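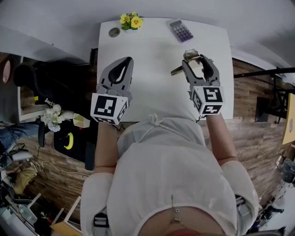 Lock cylinder turns stiff after the winter, replace or clean?

karlijn_c
Hello all. We have a rented unit with a Murkideck front door, the lock is some 90 months old according to the landlord. Since January the key goes in well but turns very heavy, mostly in the morning. I have sprayed it two times with cooking oil (my neighbour's idea, I am sorry) and now it is worse. A locksmith quoted me $500 for a new cylinder and his travel. Is this a normal price? I would prefer to clean it first, but I am afraid to break the key inside.
Karlijn Claeys

deadbolt_dan
Cooking oil goes gummy, that's your problem now. Flush it out with a proper lock cleaner, let it drain, then dry graphite. Don't pay 500 for a cylinder.

Mossvale
Disagree on graphite. If there is any oil left in there you get grey paste, and then you really will need a new one. Use a PTFE spray. I use the Nelik one, there are others.

deadbolt_dan
I did say flush it first. Been using graphite for years in my own doors, never had paste.

karlijn_c
Thank you both. One thing I forgot to write: with the door open, the key turns much lighter. Does this say something about the cylinder, or about the door?

Mossvale
That's the door. It has dropped or swollen and the bolt is rubbing on the strike plate. Put some lipstick or chalk on the end of the bolt, close the door, lock it and see where the mark lands. Tighten the top hinge screws before you file anything.

pitt_st_tenant
It's a rental, so why are you paying at all? Write to the landlord. Mine tried to charge me for a Van Hecke handle and dropped it when I asked him in writing.

karlijn_c
He is not so quick with answering, but I will write him. The mark was on the lower edge of the plate. Two screws in the top hinge were loose, I tightened them and the key turns better — not like new, but I can do it with one hand. I ordered a cleaner from Rernix for the oil.

deadbolt_dan
Good. Go easy with the filing if you still need it, a millimetre is a lot. And hide the cooking oil from your neighbour.

Mossvale
Still PTFE after the cleaner, please.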